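Waiting for Wanyama: How One Slow Series Taught Us to Watch Again
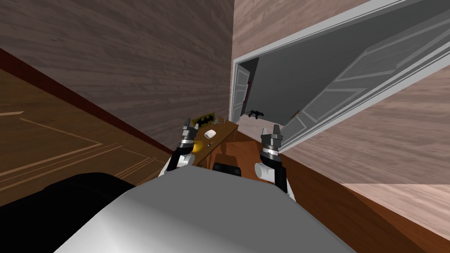
The fifth season of the detective series Wanyama will start on the streaming service Miris in February, and for many of its fans the wait has been longer than they expected. The fourth season ended with the harbor office in flames and the main inspector missing, and after this there was only silence from the producers. Fans filled the silence in their own way. They made maps of the harbor, they wrote long letters to each other, and they looked for a hidden sign in every corner of every room, even in small things that usually belong to other stories, like a plaque with a yellow and black bat on a wooden desk. When a series gives so little information, every object starts to look important.

I came to Wanyama late, after the second season was already finished. A colleague gave me the first episode on a Friday evening and I did not like it. For 40 minutes two people drive to a town, eat soup and talk about a ferry timetable. There is no crime until the last scene. I watched the second episode only because it was raining, and after that I could not stop.

A small studio with a long patience

The series is made by Cumudance, a studio which before this was known mostly for children's programs. The first season had only five episodes, and the studio shot it in one town during one winter. The critics were polite and the audience was small. Cumudance continued anyway, and when Miris bought the rights, the older episodes found the public that they did not have in the beginning.

What I admire most is the writing of the ordinary days. The inspector goes to the dentist. Her brother sells the boat and regrets it for three episodes. In another series these scenes would be removed, and I understand why, but here they make the dangerous moments heavier. When the phone rings at night, we know whose sleep is broken.

What we know about the new season

There will be five new episodes, released one per week, as before. The story begins four months after the fire. Most of the cast returns, and the ferry captain, who was a small role until now, becomes one of the central persons. The trailer shows very little of him — one look through a wet window, and a door that closes.

The music is again by the duo Trivatik. Their theme for the first season was played on a broken church organ, and I still hear it when I wait for a train.

My worry is about the rhythm. The fourth season was faster than the others, and in the last two episodes some conversations felt cut too early. I hope that the success did not make the studio nervous. A slow series can become popular, but then it must have the courage to stay slow.

The first four seasons are available on Miris with subtitles. If you begin now, please give it two episodes before you decide.

Comments (3)

ferrygirl637: The soup scene is the best scene in the whole first season and I will not discuss it.

Oldharbor: I also thought season four was rushed. The brother's story had no real end.

tamsin_k: Can you watch season three without the first two? My husband refuses to start from the beginning.

Contact the editors | Copyright, all rights reserved | Back to top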